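May 8, 2018 - posted by the Keludeck sim group
Print this message | E-mail this message

> Does Jukby still trip over dark fruit in the blue basket?

Far less, and I'm delighted! We trained Jukby on 2,389 simulated grasps with the light varied every time - the dark avocado skin was what fooled it in February.

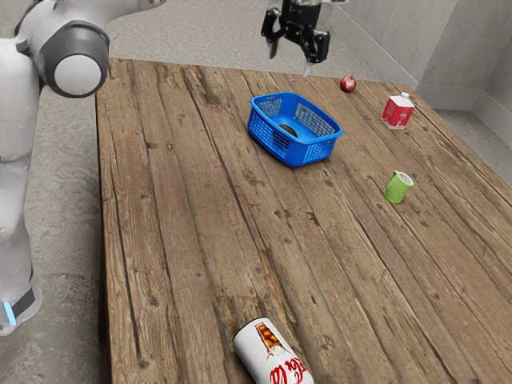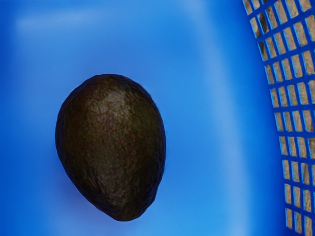 What changed

Out of 185 test runs it now misses the avocado in 40. Still plenty to fix, but what a jump! Mfinanga folk, do try your own objects and post what you get.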